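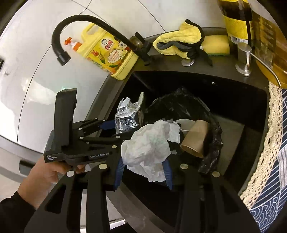
A crumpled paper tissue over the kitchen sink.

Review: The Dernasstead Boats – A History of the Kos Line and Its Rivals, by Borislav Vukadinović. Hardback, 582 pages, with a folding chart in a pocket at the back.

Readers of this site have asked for a proper account of the Dernasstead harbor ferries for as long as the site has been running. We have published plenty of pieces of the story, mostly in the form of letters and scanned tickets, but no one had gone through the company minute books from end to end. Borislav Vukadinović has now done it. The book came out in July and I have been through it twice, once quickly and once with a pencil.

The Kos Line began with a single secondhand launch that carried dockyard workers between the Dernasstead fish quay and the Trerkier side. Vukadinović gives the first chapter to the launch and the second to the man who bought it, Spyros Stojanović, a chandler who was owed money by a boatyard and took the boat in settlement. I knew the settlement story from a newspaper clipping but had always taken it for a tall tale. The author prints the letter from the yard, which lists the launch, two anchors and a quantity of rope, so that seems to be closed.

From there the book follows the company in order of time. There is a chapter on the coal years, one on the first diesel boats, a long one on the wage dispute, and three on the fight with the Vorner company, which is the part most people will buy the book for. It ends with the opening of the road tunnel and the last evening sailing.

The Vorner chapters are very good. Until now the usual account, repeated on this site more than once, was that Vorner undercut the Kos Line on fares and lost interest when the harbor board would not give it a berth on the Trerkier side. Vukadinović shows that the order of events was different. Vorner had a berth from the start. It was a poor one, at the outer end of the coal pier, and passengers had to walk the length of the pier in all weathers to reach the tram. Vorner asked for something better and was offered the use of the inner steps outside the hours when the pilots needed them. The pilots needed them at eight in the morning and again at five in the evening, so the offer was of no use for working people. The fare cuts came after this, as a way to make up for the walk.

He has the correspondence for all of it, and quotes it at length. Some of the letters are dull and could have been cut down, but I would sooner have too much than too little with a subject like this, where the originals are in one box in one reading room and few of us will ever get to them.

The chapter on the fast boats covers a project that has come up here several times. Vorner announced that it would bring in high-speed craft to cut the crossing to a few minutes, and there was an artist's impression in the local paper. We have had at least one reader write in to say that he rode on one. According to the book, no such craft ever ran in passenger service at Dernasstead. A demonstration boat came up the coast, spent a week tied up at the coal pier and made a small number of trips for invited guests. It went away again after throwing its wash over the moored dinghies at the yacht club, whose secretary wrote to the harbor board the same afternoon. So our reader may well have ridden on it, if he or his father was on the guest list. The list itself has not been found. If anybody has a copy in an attic, please get in touch.

I would have liked more in this chapter about the boat. Vukadinović gives its name and the yard that built it and very little else. There is nothing about engines or seating, and the one photograph shows it from so far off that it could be any white boat. Leandro Bustos wrote to me some time ago with a description taken from his uncle's notebook, which mentions forward-facing seats in two blocks and a small bar aft. I passed this to the author while he was working on the book but it does not appear. He may have had his reasons for leaving it out, and one notebook is thin evidence, though a footnote would have done no harm.

The fleet list takes up the last part of the book before the index. For each vessel it gives builder, yard number, dimensions, engines, dates in service and what became of her. I checked it against my own cards. For the diesel boats we agree almost everywhere. For the earlier steamers he has corrected several of my entries and I have changed my cards to match.

There are some mistakes. The second Trerkier is given yard number 3000 in the fleet list and 3070 in the text. The builder's plate, which Fatos Mujić photographed when the hull was lying on the mud behind the gasworks, reads 3070, so the text is right and the list is wrong. The caption to the picture of the ticket office names the wrong clerk. The man on the left is the relief clerk and the regular one is at the window. On the folding chart, the coal pier is drawn at its later length, although the chart is headed as showing the harbor at the time the Vorner service started. Anyone using it to work out how far those passengers had to walk will get too high a figure.

None of this is serious in a book of this size. The publisher has promised a correction slip, and I have sent in my list.

The pictures are a mixed lot. Most of them are printed in with the text on the same paper, which keeps the price down but does the darker ones no favors. The night view of the Trerkier landing is close to solid black. There is a section of better paper in the middle with the color slides, all of them from the last years of the service, and these have come out well. The green of the funnels looks right to me, and I painted enough models in that green to have an opinion. I counted only a handful of pictures that have been published before.

A few words on the interviews. Vukadinović talked with former crew and shore staff over a number of years, and he uses what they told him sparingly, checking it against the logs where he can. The best of them is Kyriaki Stergiou, who worked in the counting room under the Dernasstead ticket hall. She describes the coins coming down a chute from the turnstiles into canvas bags, and how the clerks could tell from the sound of it whether the boat had filled. She also explains the business of the clipped corner on the return half, which has puzzled ticket collectors for years. The corner was clipped by the turnstile man when the passenger had paid with a works token in place of cash, and the color of the ticket had nothing to do with it. That changes how we should sort the pink returns. I will have to redo the ticket page on this site and will do that when I have a free week.

On the wage dispute the book is fair to both sides, and I think a little kind to management. The author prints the company's offer in full and the crews' reply only in summary. He says in the notes that the reply survives in a damaged copy. It would still have been worth printing what can be read.

The index is adequate. Vessels are listed under their own names and not gathered under one heading, so you need to know what you are looking for. People are well covered. Places less so – I could not find the inner steps in the index at all, although they matter a good deal to the story.

The binding is sewn and lies open flat from about the third chapter on. The pocket for the chart is made of stiff paper and had already started to tear at one corner on my copy. I now keep the chart in a separate sleeve and suggest others do the same.

It is not a cheap book. If you only want the outline of the Kos Line, the old harbor board booklet still turns up secondhand and will tell you most of it in an evening, apart from the errors about Vorner. If you collect the tickets, model the boats or ride about on ferries for the sake of it, you will want this one on the shelf.

Copies can be had from the publisher or over the counter at the Dernasstead museum shop, which had a stack of them by the door when I called in. The museum is closed for lunch, so go early or leave it until after 2.

Corrections and additions to the fleet list are welcome as usual. Please say where the information comes from and, if you are sending scans, scan both sides of the ticket.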